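I've been helping run charity nights for a long while now (school trivia, a relay for the hospital auxiliary, one very long danceathon), and the thing I get asked about most is the donation tin. So I finally made a page for the one we sell.

## The Celuleck collection box

It's a lockable countertop box for coins, notes and pledge slips. We started stocking it after the Orville all-nighter, where we had 12 ice cream tubs with slots cut in the lids and spent half the morning peeling tape off them. The Celuleck has a proper key, a wide slot that takes a folded note without a fight, and a clear sleeve on the front for your own sign. I love the sleeve! You can change the cause in seconds and keep the same boxes going year after year.

It holds almost 400 coins before it gets awkward to carry. If you're expecting more than that, buy two and swap them over at the break.

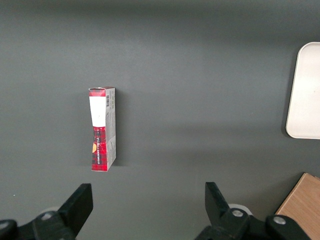

*Small box with a red plaid print, on a dark grey tabletop.*

People want to know about colours, so: white, navy, or the green that Renley makes for us in small batches. The green runs out quickly in the lead-up to November, when all the end-of-year fundraisers land at once, so get in early if you've got your heart set on it.

### What comes with it

- The box, with 2 keys on a ring
- A blank sign card for the sleeve
- 10 numbered seals, so your counters can tell if it's been opened
- A cord for tying it to a table leg or a stall post

Extra seals are sold in packs, and you can order a spare key as long as you still have the number stamped on the lock. Write that number down somewhere sensible – I keep mine inside the cover of the event folder.

### Hiring instead

If yours is a one-off event, have a look at the Todorova hire kit. You get three boxes, a cash bag and a tally sheet, and you post the lot back in the same carton. We ask for it back within a week, but give us a yell if your dance marathon wears everybody out and you need a few more days.

### Cleaning and care

Warm soapy water and a soft cloth. Please don't put it through the dishwasher (the lock hates it). A bit of graphite in the keyhole once a year keeps it turning nicely, and sticker glue comes off with eucalyptus oil.

Registered charities and school groups get a discount on orders of three or more. Pop your group's name in the notes at checkout and I'll take it off before I send the invoice.

*Page updated 4 October 2018*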